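Tove Snorradóttir
A thread on why I now know the bylaws of a community choir better than I know my own blood type.

I joined the Tuvemau Singers in August because my doctor said I should "get out and breathe more." She meant walking. I know that now.

First rehearsal, I was asked what part I sing. I said "the tune." There was a silence, and then Troels Riis, who directs us, wrote something down.

I'm an alto. Altos don't get the tune. Altos get one note, and then the same note again, and on page 4 we get a different note and everybody misses it.

Our big piece this season is by a woman called Ásgeirsdóttir, who wrote it in a lighthouse, and you can tell, because every phrase is as long as a winter and there is nowhere to come ashore.

The second movement has 156 bars. The altos rest for 80 of them. I've tried using this time to follow the score. Mostly I think about soup.

I did my part at the table last night, singing my one note over and over with a pencil in my hand to mark the breaths. The neighbors have started running their dryer at me.

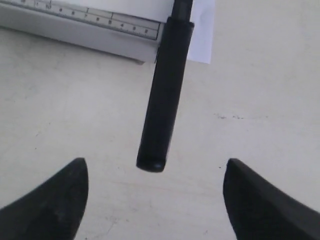
Do you have to read music to join a community choir?
Most of the ones near me will take you without it, and you pick up enough in the first season to know when the line goes up, when it goes down, and when to turn the page.

Back to the thread. A word on breathing. "Stagger your breath" means you breathe when the person next to you doesn't. The person next to me is Marisol Ríos, who as far as I can tell hasn't breathed since she joined.

I asked her how. She said "low in the back." I've been trying to find low in the back for weeks. I think mine's rented out.

The music arrives as loose sheets, by the way. You're expected to trim them and put them in a black folder. Mine are a bit wider than the folder, so from the audience it looks like I'm holding a sandwich.

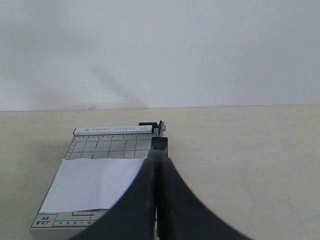

Paper cutter, alto section, no solos.

Sille Laxdal has colored tabs in her folder for every entry. Sille is a soprano. Sopranos have so many entries she's basically built a hedge.

The basses, meanwhile, have no folders. Ketill Sveinbjörnsson sings from a page folded in four that he keeps in his coat. He's never wrong. I find this very hard to forgive.

Pronunciation night was long. We sing one piece in Latin, one in Icelandic and one in English, and the English was the worst. Troels made us say "Lord" until it stopped being a word.

Then there's the seating. You may sit anywhere you like on your first night. You may not sit anywhere you like on your second night. I sat in a chair that had belonged to the same tenor through two directors and a flood.

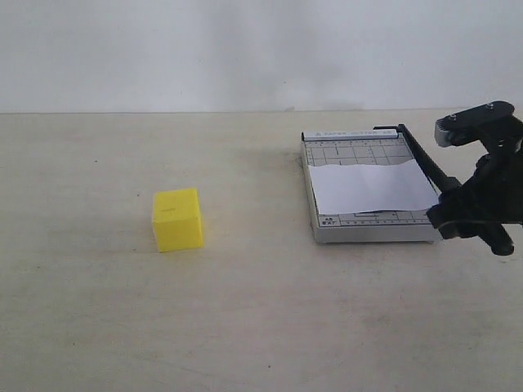
Thread page last changed: Monday, October 29, 2018

Concert update for those who asked. We're at the Custari, which used to be a movie theater and still smells of butter. Doors at seven. Wear something warm, the heat comes on at the interval.

Tickets are at the door. Please don't clap between movements. Please also don't not clap at the end, it happened in the spring and people still bring it up.

If you can't hear the altos, that's the note. We're on it.

Marisol says I should mention there's cake afterward. Marisol should have let me open with that.

Dress rehearsal tomorrow and I still come in early on page 11. Troels looks at me before it now, the way you look at a dog near a plate.

Will report back if I find low in the back.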